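Table Settings from the Moulin Swap

Every June the Moulin swap fills up with odd bowls and single plates, and I can never walk past them! I love a table where nothing quite matches and it all still gets along. This page collects the pieces that came home with me, plus a few on loan from Odette Renaud, who has a much better eye for florals than I do.

The black and white grid cloth has become my favorite background for pale dishes. Pink flowers really sing against it, and even the plainest white plate gets to look a bit dressed up.
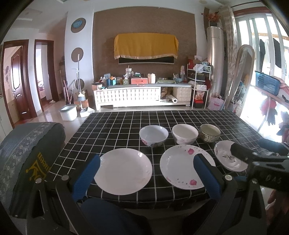
Three bowls at the back, three plates in front, and the pink petal print stealing the show.

I keep going back and forth on the little cream bowl with the dark rim. It's the smallest of the bowls and the busiest, speckled with flowers all over the outside, and I think it would be perfect for olives or sugared almonds (Odette votes for almonds). It cost me 2 euros, which still makes me happy.

More settings will go up once Lionel Marty has finished sorting the teacups. Gallery updated 20/09/2026.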